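Home | Newsletter | Members | Back numbers | Contact

Akdale open day: the gripper bench in simulation

The Akdale workshop held its open day on April 2, 2023. The main floor was given over to conveyors and palletizing, which most members have seen before. This item covers the side room, where Maj-Britt Strand of Prulbridge ran the simulation bench.

The bench is a rendered model of a two-finger gripper working on a rod held between two blocks. Strand's group uses it to check approach paths before anything is sent to hardware. The log for the day listed 257 simulated approaches in 6 batches. Finger spacing, approach height and lighting were varied between batches. Contact forces were not modeled in this release.

The step that drew the most questions was the straddle, with a finger on either side of the rod and the gap still open. The fingers have to arrive at nearly the same height, or the first one to touch pushes the part sideways. 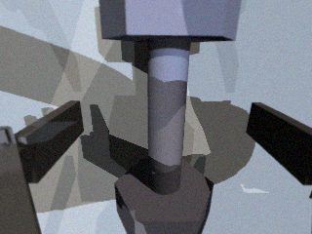

Bogdan Kurek objected that a rendered rod has no burrs, no oil and no bend, and that a path that clears it on screen may not clear a real one. Strand agreed on the burrs. She said the planner adds a margin of up to 3 mm per side, set by hand, and that a measured value is due in December.

Shading was the other topic. The rendering is deliberately coarse, with hard-edged patches of tone, and the position estimator is tested against it without retuning. Results by batch were not handed out. Members who want them should write to Prulbridge directly.

Attendance in the side room was 31.

Recent items
Cuvov feeder retrofit, part 2
Bednarek: notes on cable routing
Parts exchange list

Comments

tmill: Was the closing speed fixed or varied? The talk skipped it.

R. Okafor: Fixed, going by the sheet on the door. I would still like to see the same rod run at a tilt.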